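Türöffnungsversuche nach Störung am Greifarm vorübergehend eingeschränkt

Im Versuchsbetrieb Fimgate ist es bei Arbeiten zum automatisierten Öffnen von Türen zu einer Störung gekommen. Nach Angaben der Projektleitung löste ein Greifer den Türknauf nicht wie vorgesehen, obwohl die Steuerung den Befehl zum Öffnen der Finger bereits als ausgeführt gemeldet hatte. Der Arm leitete daraufhin die Rückzugsbewegung ein und belastete das Türblatt seitlich, bis die Kraftüberwachung ansprach und den Antrieb stillsetzte. Verletzt wurde niemand. An der Tür entstand geringer Sachschaden.

Der Vorfall ereignete sich in einer Versuchsreihe mit 614 geplanten Durchläufen, von denen bis zur Abschaltung 271 abgeschlossen waren. Untersucht wird darin, wie zuverlässig ein Roboterarm handelsübliche Türknäufe greifen und wieder freigeben kann.

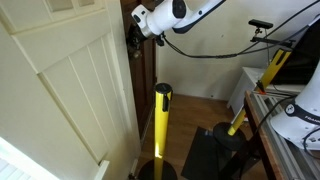 Als Ursache gilt nach derzeitigem Stand eine fehlerhafte Rückmeldung des Greifers. Die Steuerungssoftware Brukivetti übernahm den gemeldeten Zustand, ohne ihn mit der gemessenen Fingerposition abzugleichen. Eine erste Auswertung der Protokolldaten ergab, dass dieselbe Abweichung seit April in sieben weiteren Fällen aufgetreten war, dort jedoch ohne Folgen blieb. Die betreffenden Einträge waren als Kommunikationsfehler eingestuft und nicht weiterverfolgt worden.

»Eine Freigabemeldung darf künftig nur gelten, wenn die Messwerte sie bestätigen«, erklärte Joana Azevedo, die für die Anlagensicherheit zuständig ist. Die Software werde entsprechend geändert und vor der Wiederaufnahme durch die Prüfstelle Frade abgenommen.

Bis dahin sind Versuche am Türknauf nur mit verringerter Geschwindigkeit und unter ständiger Aufsicht am Not-Halt zulässig. Der Abschlussbericht soll den Projektpartnern im Juli 2022 vorgelegt werden.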